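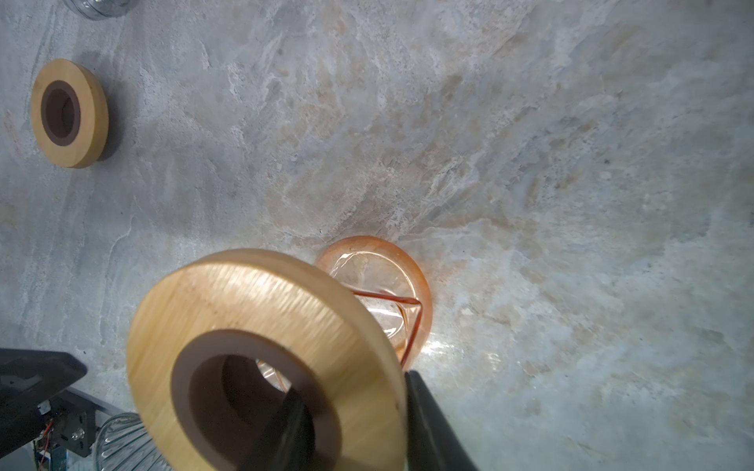 Plirnport Robotics Lab | Shared Workcells Team
New house rules for two-arm work are out

Version 5 of the Gundach handling rules is up on the lab drive, and we're really happy with it! The rules cover any bench where two arms share one work surface, from booking the cell to signing off the recordings. They apply to everybody with a booking from the start of March, visiting groups included.

The biggest change is that the rules now fit on two pages. The old version had grown a new paragraph every time something got dropped, and people had stopped reading past the first screen. For the rewrite, the team went back through 641 entries in the bench log and sorted them by what the operator was doing at the time. Reaching across the other arm came up far more than anything else, with 216 entries. So that's now rule one: agree on who moves first, say it out loud, and let the first arm stop before the second one crosses the middle of the table.

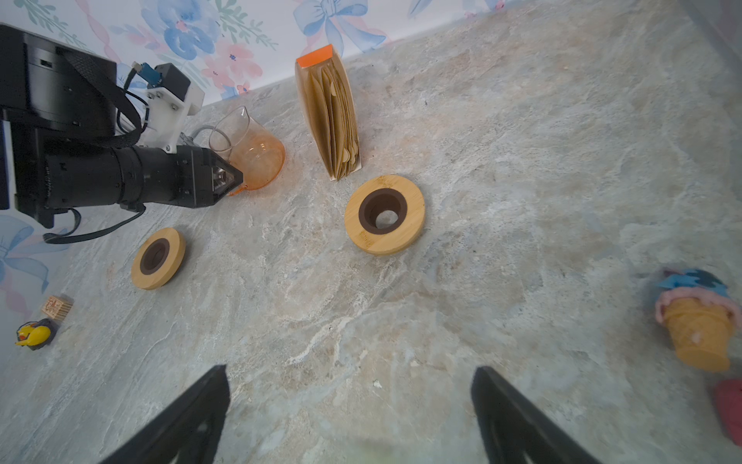
Cable routing gets its own rule for the first time, and it's probably the one you'll notice most. Every cable and strap has to be checked with the arm at full reach as well as at rest, and the check goes in the log before the first run of the day. A strap that hangs below the arm toward the counter, or a gray cable curving down to the wrist, needs a look from the side so you know how low it gets when the arm comes down over a pitcher or a box of filters. It's quick to do, and the team at Prasertsri who tried the draft for us now do it while the software loads.

Next come the objects. Glass and other breakables may stay on the table with the rest of the set, but they have to be on the object list, and the grip limit for the session is set for the most delicate thing on that list. If you swap an item halfway through, you stop, change the list and check the limit again. We had a long and very lively argument over whether small items like rings and coasters should count. They do. A ring held across its wall is a different grip from a ring picked up by its outside edge, and the list now has a column for that. 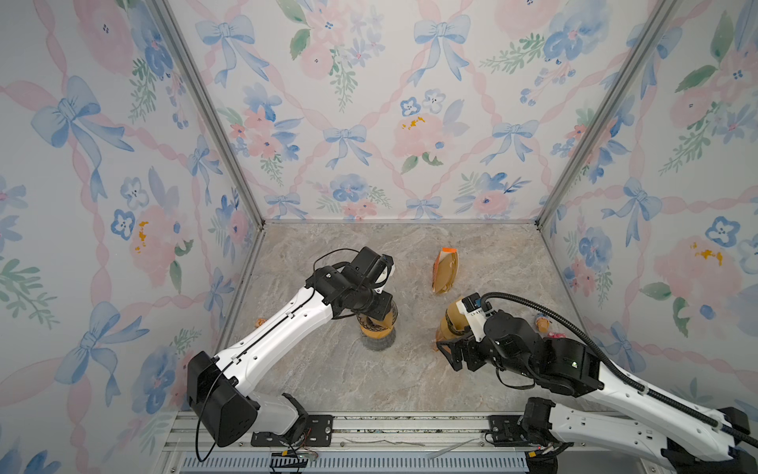 Both arms over the marble-patterned floor of the cell, amber-orange cups at the grippers.

Shared holds are the part we're proudest of. The old text only said to "take care" when both grippers were on the same item, and that left new operators guessing. Version 5 asks for a named lead arm, a slow approach from both sides, and an agreed word for letting go. Soft items such as paper are practiced first at half speed. Flestis, our scheduling tool, has a new box for shared holds on the booking form, so please tick it if you plan any.
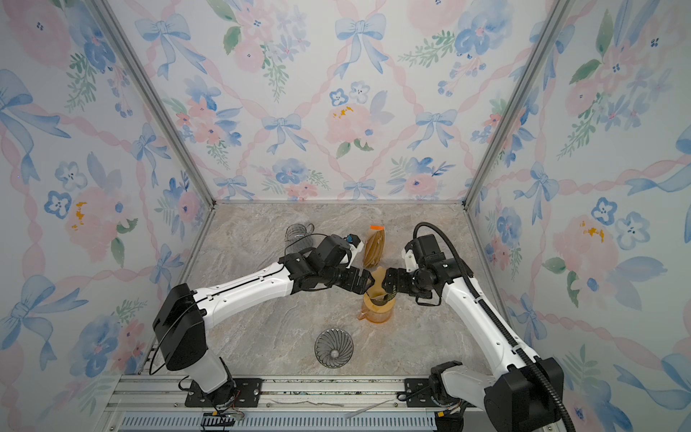
A shared hold: each gripper has one side of the paper filter, above the amber server.

The new rules will get their first review once the cells have logged 1,000 sessions under them. Until then, send us everything, including the near misses and the bits of wording that made you read a line twice. Comments go in the Gundach folder, under "Version 5 notes." Printed copies are by the door of each cell, and the short refresher can be booked through Flestis.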